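4.2 Daily floor cleaning and slip complaints

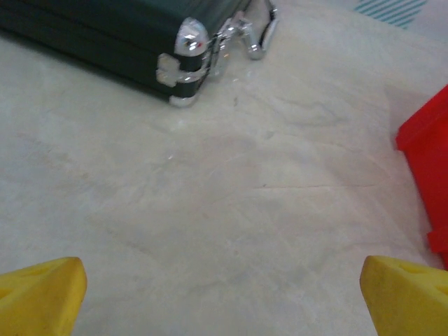
The second part of the study looked at how cleaning routines relate to the slip complaints made by residents. The four housing blocks owned by Zondberg use the same cleaning contractor, Jurnorton, but the blocks differ in how often their ground-floor corridors are mopped and in what product is used. Oosthuizen House and Grakmont Court are mopped every morning with a neutral detergent. The other two blocks are mopped every second morning with an alkaline cleaner that the contractor had left over from an earlier job.

Residents were sent a short questionnaire in October. Of the 705 households contacted, 375 returned a form that could be used. Forms with no block name were left out. Each household was asked whether anyone living there had slipped in a shared corridor during the past year, where it had happened, and at what time of day.

Most slips were reported near entrances and lift doors, and most of those took place before nine in the morning. This matches the cleaning schedule closely. In all four blocks the corridors are mopped between 6:30 and 8:00, when many residents are leaving for work or school. Warning signs were in use, but several people wrote that the signs stayed out all day and that they had stopped noticing them.

Pale floors may add to the problem. Light-colored surfaces with gray streaks or patches are common in shared buildings, in part – as Woo and Magagula argue in their review – because they hide scuffs between cleanings. The same pattern can make a thin film of water hard to see. We did not test this directly, and our questionnaire had no item on floor color.

Figure 3. Pale floor surface with gray streaks and cloudy patches.

To get a rough check on residue, Igwe and Baloyi took 100 wipe samples from the corridors, 40 of them from within two meters of an entrance. Samples from the blocks using the alkaline cleaner left more dried residue on the wipe. Kristiansen repeated the weighing with the same result. The difference was larger near entrances than in the middle of the corridors, possibly because mats there are lifted and put back before the floor has dried.

The link between residue and slips remains uncertain. Residents of the two alkaline-cleaner blocks are older on average, and they may be more likely to remember and report a slip. Section 4.3 compares the answers by age group.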